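Planning news | Regional plans and housing

Search this site Enter keyword Go

Draft Vostley structure plan opens for comment

10/4/22

The draft structure plan for the Vostley growth area has been published for public comment. It replaces the interim framework under which applications in the district have been decided until now, and it sets out where new housing, shops, schools and open space are to go over the life of the plan.

The draft covers land on both sides of the railway between Vostley town centre and the Liem estate. Its main proposal is a band of medium-density housing within walking distance of the station, with a green corridor kept along the creek to the north. Land east of the goods yard would remain in employment use. The former dairy site is shown as a local centre, with a small square fronting the main road.
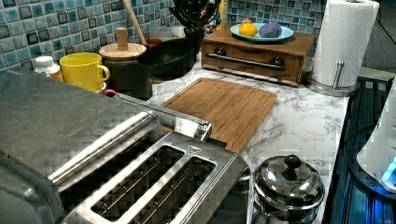

Fikri Latuheru asked that the corridor be given a minimum width in the plan itself, remarking that earlier schemes for the district had shown generous parkland on the map and lost most of it at the subdivision stage. The draft at present gives a width of 40 metres as a guide only. The planning office has undertaken to report on whether that figure can be made binding.

Building heights are limited to four storeys near the station and two elsewhere. The draft lists 71 properties for protection on heritage grounds, most of them railway cottages in the streets south of the line. Owners of listed properties have been written to separately and may ask for a meeting with the heritage adviser before the comment period ends.

Traffic remains the most difficult part of the plan. The modelling, carried out by Cimeo, assumes that the level crossing at the western end of the district will be closed and replaced by an underpass. Funding for the underpass has not been secured – the draft says so plainly – and the later stages of housing are made dependent on it.

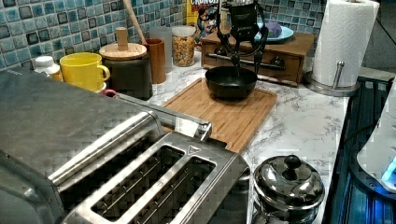 Without the underpass, no more than 200 dwellings could be approved west of the station. The office considers this limit necessary to protect the bus route and the school approach, and does not propose to relax it for individual sites.

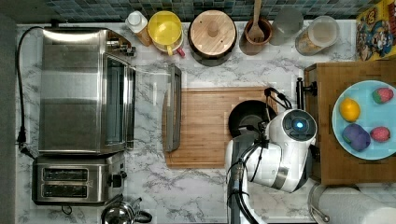 A separate chapter deals with the internal layout of smaller dwellings, which the interim framework left to the market. It proposes minimum sizes for storage, private outdoor space and kitchens. On the last of these, the draft asks that one-bedroom flats be provided with enough clear worktop for ordinary household use, where a toaster oven, a two-slot toaster, a kettle and a cutting board may all have to share one counter. Comments from housing providers on the cost of this standard would be welcome.

The draft plan and maps may be inspected at the Vostley planning office and at the Liem branch library. Written comments will be accepted until 18 July and should give the number of the clause to which they refer. Late comments will be placed on file but may not be considered in the report on submissions.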